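22 June 2022

Quick one, lunch break, typing with one thumb. Three weeks off the sugar now and people keep asking so here goes.

Coffee was the hard part. Not cookies, not ice cream, coffee. Used to put two big spoons in every cup without thinking. First few days without it, awful. Headache, grumpy, snapped at Imtiaz over a parking spot (sorry Imtiaz). Then one morning it just tasted like coffee and that was that.

Stuff that helped:

- eating an acutal breakfast. Eggs mostly
- frozen grapes, the whole bag if I have to
- not walking past the Flamine bakery on the way home. Long way round, adds 9 minutes, fine

Stuff that didn't: the Relach drops. Over 50 bucks for two bottles and it's like licking a battery. Gave the second one to my sister.

Boonmee says I'm allowed one dessert a week or I'll crack. Probably right. Had her mango sticky rice back in May before all this started and I still think about it way too much. She won't give me the recipe, just says "more coconut milk" and changes the subject.

Sleep is better. Jeans the same, so don't ask. Read labels at the store now like a crazy person, did you know there's sugar in the pickles?? The pickles. Bread too, nearly all of it. Found one loaf at Brokimdale without any, tastes ok toasted, pretty sad otherwise.

Anyway back to it. More soon, maybe a post on lunches if I can get my act togther.

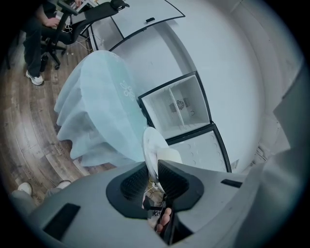
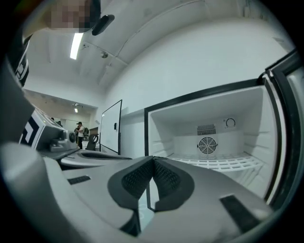 Gray grippers, black pads, both pics.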